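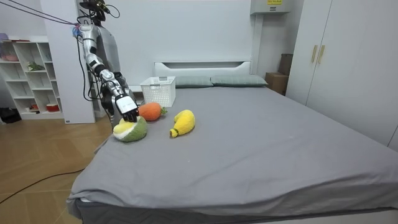

14th April, bedroom bay

Gray sheet back on the big bed. White basket moved to the left, by the pillow. It kept sliding off the right side in January.

Toys for the basket task: carrot, round green fruit, long yellow one. Start with them on the left half, rest of the sheet clear. Smooth the sheet before each round, creases throw the carrot off.

Areti wants 8 rounds per layout, I logged 7. Last one tomorrow.

To do: wash the spare sheet, ask Iestyn if the Molitz order has shipped.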